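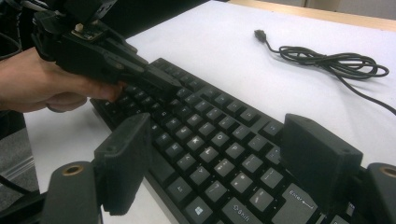
Tarar Newsletter > October > Desk Notes

The Great Keyboard Clean-Up

I have a confession to make, and it involves crumbs. I have been typing on the same black keyboard since I moved to Prultdale, and until this month I had cleaned it exactly never. I wiped the top now and then with my sleeve (don't tell Ildikó), and I once blew on it very hard after a granola bar. Then my L key started sticking, and I sent a note to the whole building about the "new poicy for the supply coset." Saqib Paracha printed it out and hung it over the coffee machine, where it still is.

So I took an afternoon and did it properly, and now I want everybody else to do it too!

First thing, unplug it. I know, I know, but I started brushing mine while it was still connected and managed to open eleven browser windows and a calculator. Pull the USB plug, coil the cable up and put it off to one side so you aren't dragging it through everything. A white table is great for this job, by the way. You see every speck that comes out, and with a black keyboard you have no idea what you've been living with until it's lying there on a white surface.

Next, turn the whole thing over and tap the back. Gently! Silvan Trummer goes at his like a ketchup bottle and he's lost a foot off the bottom that way. Turn it a little, tap, turn it again. Then take a soft brush (I used a clean paintbrush from the craft drawer, a cheap one, an inch wide) and run it between the rows on the diagonal, first one way and then the other. The worst of mine was in the bottom row, around Shift and the Windows key, and there was a whole sesame seed wedged next to Enter. I haven't had a sesame bagel since summer.

Now for the keycaps. You don't have to take them off, and if yours is one of the flat laptop kinds please leave them alone. Mine pop off fine with a little wire puller. TAKE A PICTURE FIRST. I was so sure I knew where everything went, I mean, I type all day long, and I still put O and P back the wrong way around and didn't notice until I tried to write "people." Faisal Mohmand says he does one row at a time so he never has more than a dozen or so loose, and that's what I'd do next time. The space bar I left on. It has a metal wire under it and I've heard stories.

The caps went into a bowl of warm water with a squirt of dish soap for 30 minutes while I had lunch. Then a rinse in a strainer (not straight over the drain, please) and out onto a dish towel. Let them dry overnight. I got impatient and shook a few of them by hand and the water just sits up inside the stem. Overnight is better.

While they're drying, go over the base with a cotton swab and a bit of rubbing alcohol, and keep it damp and no more than that. I didn't use anything stronger, partly out of fear for the lettering. Usman Paracha cleaned his with kitchen spray at home and rubbed the E half away, so he now has a key that looks like an F and another F.

Putting it back together took me longer than taking it apart, almost an hour with the radio on, and I enjoyed it quite a lot. Each key goes down with a little click. My L works again! It also sounds different, sort of crisper, though Ildikó says that's in my head.

The brush, the puller and a box of swabs are in the Trendari tin on the shelf outside room 1601. Help yourself, but put the puller back, there's only the one. If you finish off the alcohol, write it on the supply list. And if you find anything better than a sesame seed in yours I would love to hear about it for next month's issue.

Oh, and mice need it too. Flip yours over and look at the feet. I'm sorry in advance.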